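Usamos cookies propias y de terceros para mejorar tu experiencia. Aceptar | Configurar

Pinza Brerkell de dos dedos: demo en jornada de puertas abiertas

Publicado en febrero · Equipo de producto Fulberg

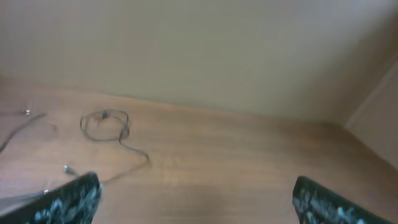 Ya está abierta la inscripción para la jornada en nuestra sala de Fulberg. Demo en directo de la pinza Brerkell montada en brazo, tarea de recogida de cables sobre mesa. De 10 a 14 h, pases de media hora, grupos pequeños. Traed vuestras piezas si queréis probarlas, mejor cosas ligeras.

Lo básico del equipo:

- Pinza paralela, 2 dedos, almohadillas de agarre recambiables
- Cámara en muñeca incluida
- Garantía ampliable
- Controlador Krūmiņa de serie, el Usura es opcional (consultar plazo, ahora mismo va justo)
- Más de 3000 ciclos entre revisiones en nuestro banco de pruebas

En la demo: acercamiento, cierre, levantar y soltar. Los cables finos son lo más puñetero, por eso los ponemos. Si falla un agarre se repite y ya esta, no hay guion. Después, turno de preguntas y quien quiera maneja el brazo un rato con el mando.

Precio: según configuración, pedid presupuesto. Descuento para centros de formación, solo pedidos hechos en la jornada. Entrega en 8 semanas. Almohadillas sueltas, en 7 dias si hay stock.

Aparcamiento detrás del edificio, entrada por el muelle de carga. La puerta principal está en obras. Confirmad asistencia por el formulario, que las plazas de primera hora vuelan.

Compartido 7 veces · 2 comentarios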